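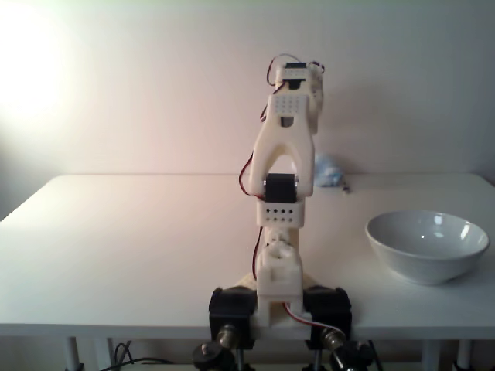 Dilwyn Ellis asked whether the clamps really have to come before the software, and could he please just plug his arm in and play with it first. Fair question, and I hear it every time the club starts a new build! My answer is still clamps first. An arm that can rock on its base will give you different positions every time you run it, and you'll spend the evening blaming your code.

Print this page | E-mail this page

Picking up a toy with your club arm
Posted April 17, 2023 by the Prydderch Robot Club

So, the job this term is simple to say: pick up a small soft toy, drop it in a bowl. I've done it with the Nutarum class and with our own bunch, and these are my notes, more or less in the order I'd do things again.

Tighten both clamps by hand until the base won't shift when you push on the shoulder (push low, please, not on the gripper). Then check the servo cables. Swing each joint slowly with the power off and watch for any wire that goes tight. The elbow is the one that catches people – leave a nice big loop there.

Next, set your home pose. I like the arm pointing straight up, because you can spot a joint that's a notch off from across the room. If one looks crooked, take the horn off, turn it a notch and put it back. Don't try to fix it in the code yet!

Now for the grab itself. Start by handing the toy to the gripper yourself and closing it in small steps. Stop as soon as the toy stays put. Squeezing harder just makes the servo buzz and get warm, and we cooked one that way back in October.
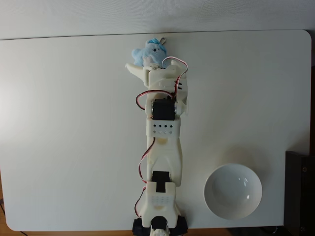 The light blue plush at the top of the gripper, bowl off to the right.

Once you've got a closing number you trust, write it down (on paper, I mean it) and move on to the bowl. Find the drop pose before the pickup pose. It's the easier of the two, and it's lovely to have one half working. Raise the arm, turn the base, lower, open. Save each pose under its own name, so "above bowl" and "in bowl" don't get mixed up.

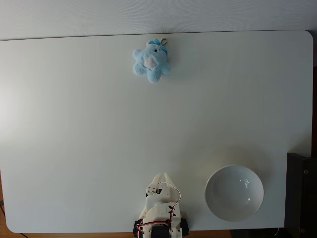 Prydderch Club Notes, Issue 8, page 36

Pickup takes more patience. Put the toy close in at first, and only slide it toward the back of the table when you've had 4 good grabs in a row. With a long reach the arm sags a little, so aim a touch high and come down slowly – I wait 400 milliseconds between moves and it's much calmer. If it keeps missing to the same side, go back and look at your home pose before you change anything else.

Save your file with your name in it, and switch the power off before you loosen the clamps.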